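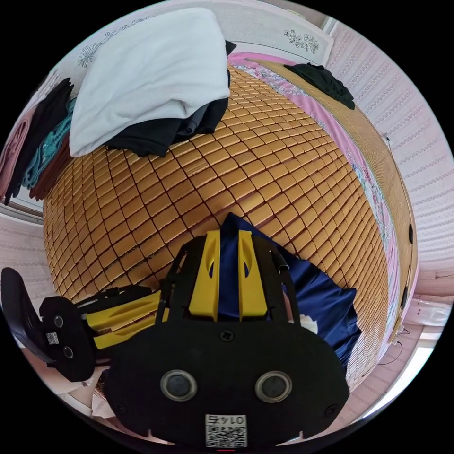
Natte à petites tuiles arrondies, posée sur un lit.

Association Trekell, jeux vidéo et rétro
Compte rendu de la réunion de bureau, septembre

Début de séance à 18 h 30. Présents : 8 membres. Excusés : 5. Le quorum est atteint.

1. Approbation du compte rendu précédent
Adopté sans modification. La correction demandée sur le montant des adhésions avait déjà été portée.

2. Tournoi de puzzle d'automne
Le tournoi se jouera sur Trullari, en version cartouche. La version téléchargeable est écartée : la vitesse de chute des pièces n'y est pas la même à partir du niveau 11 et les scores ne seraient pas comparables avec ceux de l'an dernier.
Le nombre d'inscrits est limité à 33. Les joueurs passent d'abord en qualification individuelle, au score, puis les huit meilleurs s'affrontent en duel avec câble de liaison. Une finale en trois manches gagnantes est retenue. La proposition d'une poule de repêchage est repoussée par cinq voix contre trois.
Les piles sont fournies par l'association. Chaque joueur peut venir avec sa propre console, à condition qu'elle ne soit pas modifiée. L'écran rétroéclairé est toléré en qualification, pas en finale.

3. Salle
La salle Essien est réservée de 13 h à 19 h. Il manque des multiprises et deux tables. La demande sera faite à la mairie avant la fin du mois. Le vidéoprojecteur reste au local, on utilisera le téléviseur cathodique pour retransmettre les duels.

4. Ludothèque
L'inventaire des cartouches est terminé. Onze titres sont à nettoyer et trois ne gardent plus les sauvegardes. Le remplacement des piles internes est accepté, dépense plafonnée à 33 euros.
Rappel : les prêts sont de trois semaines. Plusieurs retours sont en retard, un message sera envoyé.

5. Partenariat Skovum
La boutique Skovum offre des bons d'achat pour les trois premiers du tournoi et demande en échange son logo sur l'affiche. Accord du bureau à l'unanimité. L'affiche doit partir à l'impression sous quinzaine. Le texte est prêt, il reste à choisir entre le fond vert et le fond gris.

6. Questions diverses
Un adhérent souhaite une soirée consacrée aux jeux de plateforme. Le point est reporté à la prochaine réunion, faute de créneau libre.
Le mot de passe du forum a été changé. Les modérateurs qui ne l'ont pas reçu sont priés d'écrire au secrétariat.

Fin de séance à 20 h 15. Prochaine réunion en octobre, même lieu.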